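Trolholm firm gathers laundry examples for household robot

28/12/2024

Print this page | E-mail this story

Plastach, a small automation firm in Trolholm, has been recording a robot at work on household laundry so that a learning system can be trained on the results. The project, known as Jolus, has gathered 1676 recordings since May. Each one covers a single short task, such as reaching into a basket and taking hold of a piece of cloth. 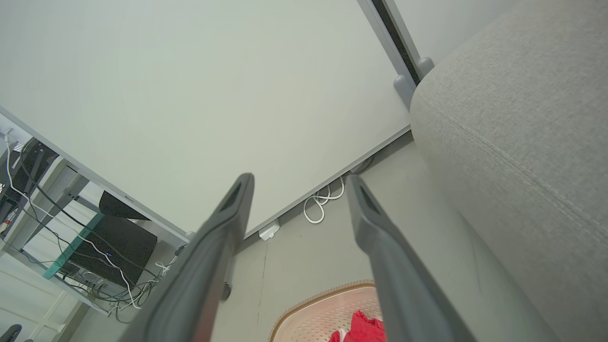

The open gripper over the pink basket, with a shelf of electronics to the left.

The firm says 103 of the recordings will be kept back and used only for testing. The rest go to the learning system, which is meant to work out for itself how to move when the cloth lies in a different way.
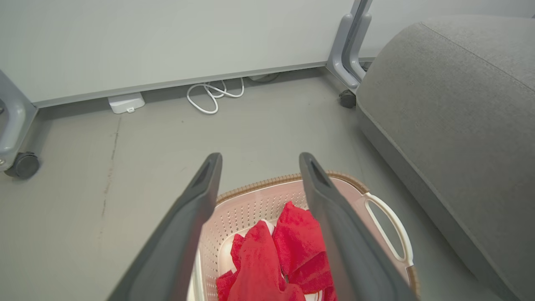

Laundry was picked as the first job on the Jolus list because cloth never falls the same way twice. A rigid cup or box can be measured once, but a towel has to be judged afresh each time. Cloth is also easy to lose sight of — with the gripper above the basket, the two fingers hide part of the red pile from the wrist camera. Plastach wants plenty of such views in the set.

Recording will go on in the new year with 27 more tasks, among them folding and sorting. The firm has not said when a working machine might be offered for sale.

Share (18) | Comments (3)

Kumarasinghe: Will it do fitted sheets? I would pay for that.

hillside_reader: My basket has the same sort of brown rim. It catches on everything, so good luck to the robot.

Tam_B: Interesting, but 1676 goes doesn't sound like a lot to me.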